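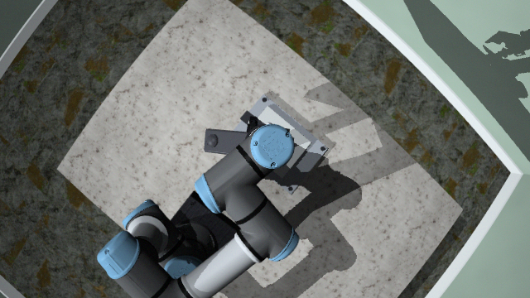 I learned to use a table saw from a man who made every apprentice read the laminated sheet on the wall out loud before switching anything on, and I resented it for most of a winter. I bring this up because I've spent the past few years working with robot arms at a small integration shop in Clostville, and I find I have become the person with the laminated sheet. I would like to make the case for it, and in particular for hanging one beside the computer where we do our simulated work, where most people I've met in this trade think no sheet is needed at all.

The argument against is easy to make and I have some sympathy for it. A simulated arm can't pinch your hand. If it drives its gripper straight down through a fixture you press reset and the fixture is good as new, and there's no bent bracket to explain to the customer. That freedom is the whole charm of the thing! I've seen new hires go from timid to bold in an afternoon because they could crash as often as they liked, and I wouldn't take that away from them for the world.

But the freedom leaks. What gets tried on the screen in February is running on a real bench by the time the snow is off the parking lot, and every loose habit comes along for the ride. Somebody nudges the friction value to get past a sticky demo and forgets to put it back. Somebody loosens the tolerance on a mounting hole so that a peg will go in. They're small, friendly lies told to a computer, and the computer doesn't mind, and then a programmer who was never in the room inherits a motion that only ever worked in a world slightly kinder than ours.

We had our own lesson in this on a job for Brennan, who make small pump housings and who have been very patient with us. The task was a plain one, pick up a part and seat it on a plate, and our simulated success rate over 2,000 trials was lovely. I was proud of it and said so in a meeting. When we moved to the bench the arm went to the right place every time and then leaned on the part like a tired man on a fence. It took us 21 days to find the cause, and the cause was that the contact settings had been softened early on, for a perfectly sensible reason, by a colleague who had then gone on parental leave. There was no note. There was no rule that said there should be a note. I can't be cross with a person for skipping a step we never asked for.

So we wrote some rules. I'll set out the ones I care most about, with the warning that they suit a shop of our size and might drive a larger one up the wall.

The first is that any change to the physics of a scene gets written down where the scene itself is kept, in a sentence a stranger could follow. "Lowered plate friction to match the oiled samples" is a fine note. "Tweaked contacts" is a note that will cost somebody a long weekend. I used to let people keep these in their own notebooks, and I have stopped, with regret, being fond of notebooks.

The second is that the fixture on the screen is drawn from the fixture on the bench, measured with calipers, and the drawing changes when the fixture does. It sounds too obvious to bother with. Yet fixtures get filed and shimmed and swapped all year long, usually by the people who are best at their jobs and least inclined to tell a computer about it, and a drawing that was faithful in the spring can be pure fancy by fall.

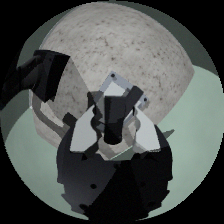

The third concerns what the arm is allowed to know. In simulation you can ask for the exact position of every object to as many decimal places as you please, and it's very tempting to do so, the way it's tempting to look up the last clue of a crossword. Our rule is that the program may use only what the real cameras and the real joint sensors could tell it, and if it needs to cheat for a while during early development (it often does, and that's fine) then the cheating is named in the report. I also ask people to look through the simulated cameras now and then, instead of flying around the model from whatever angle flatters it. A gripper gets in its own way a great deal. So does its shadow. You don't appreciate how much until you've tried to line up a small part from the wrist view, with two fingers and half the tool between you and the thing you care about.

The fourth is that failures are kept. All of them, with their settings, for as long as the project is alive. I've had more pushback on this than on everything else put together, mostly about disk space, a little about pride. We tried a tidier system called Clidico for a season, which filed the successes nicely and summarised the rest, and I came to think the summary was where all the interesting things had gone to sleep. We've since moved to Plukex, which is uglier and keeps everything, and I've grown quite attached to it.

There's a fifth, which I hesitate over. We require 2 people to sign off before a motion goes from the screen to the bench, and one of them must not have worked on it. On a busy day this is a nuisance. I've been the nuisance myself, standing at a colleague's desk with my coffee going cold, asking why the approach comes in at that angle and whether it still would if the part sat a hair to the left. Sometimes there's a very good answer and I go away feeling I've wasted their time. I still think it's worth doing, though I'd listen to anyone who has found a lighter way.

People who dislike rules of this kind tell me they belong in aviation and medicine, and that we will smother the playfulness out of a young field. I take that seriously. I've worked in places where the paperwork was thicker than the product. My reply is that none of our rules forbids anything on the screen. You may crash the arm, melt the table and turn off gravity if it helps you think. You're only asked to leave a trail, so that whoever comes next can tell which parts were play and which were meant to be leaned on.

I'd love to see the bigger standards groups take up the simulated side with the care they've given to fences and emergency stops. A page or two would do to start. What to record, what to measure, what to admit to. I suspect a good many shops have something like our sheet tacked up already, with coffee rings on it, and would be glad to compare.

Ours is on its third lamination. The corner by the kettle keeps peeling.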